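Foro Hogar y Lavado > Ropa oscura que pierde color

Anselmo_Giraldo
Buenas a todos, y perdonad el rollo que os voy a soltar. Llevo desde septiembre peleándome con las camisetas oscuras, que me salen de la lavadora con ese velo blanquecino tan feo en las costuras. Las lavo del revés, a 30 grados, con el detergente Twal de toda la vida y sin pasarme de dosis. Mi madre lo arreglaba todo con vinagre, pero no sé si eso vale para el algodón de ahora. ¿Alguien me orienta?

marisa_tiltdale
¡Hola, Anselmo, bienvenido! Lo del velo suele ser cal o jabón mal aclarado. Yo pongo medio vasito de vinagre blanco en el cajetín del suavizante, programo un aclarado extra y tan contenta – y no, la ropa no huele a ensalada, que siempre me lo preguntan.
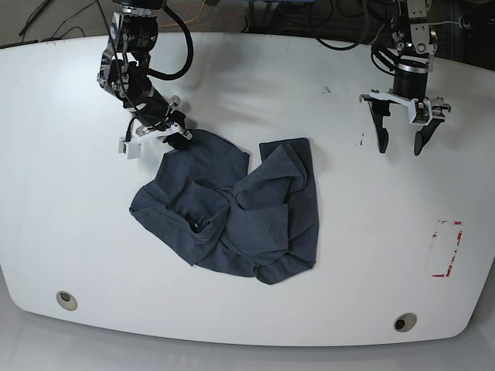
Con el secado también hay que tener mimo, y en eso casi todos fallamos un poco. El sol directo se come los tintes, sobre todo los azules y los grises, así que yo tiendo siempre a la sombra y con la prenda bien sacudida. Si una camiseta gris azulada se queda hecha un gurruño como la de la foto, con el cuello retorcido y todo lleno de pliegues, estiradla con las manos antes de colgarla, que luego la plancha no perdona.

pepe_diltow
Pues yo discrepo, Marisa, con todo el cariño. El vinagre a la larga reseca las gomas de la lavadora. A mí se me estropeó la junta en 2 años y el arreglo me costó 171 euros. Desde entonces, ácido cítrico y poquito.

marisa_tiltdale
Ay, Pepe, la mía tiene 13 años y sigue con la goma original. Será cuestión de suerte, o de que la dejo siempre con la puerta abierta.

Dorottya Magyar
Yo preguntaría primero por el agua. Cuando vivía en una zona muy dura no había manera, hiciera lo que hiciera. Anselmo, ¿cómo la tienes ahí? Y mira el filtro, que igual lleva tiempo sin limpiarse.

Anselmo_Giraldo
¡El filtro! Ni me había acordado de que existía, Dorottya. El agua es dura, sí, los grifos los tengo blancos. Esta tarde lo limpio y pruebo con el aclarado extra. Lo del vinagre lo dejo para cuando os pongáis de acuerdo.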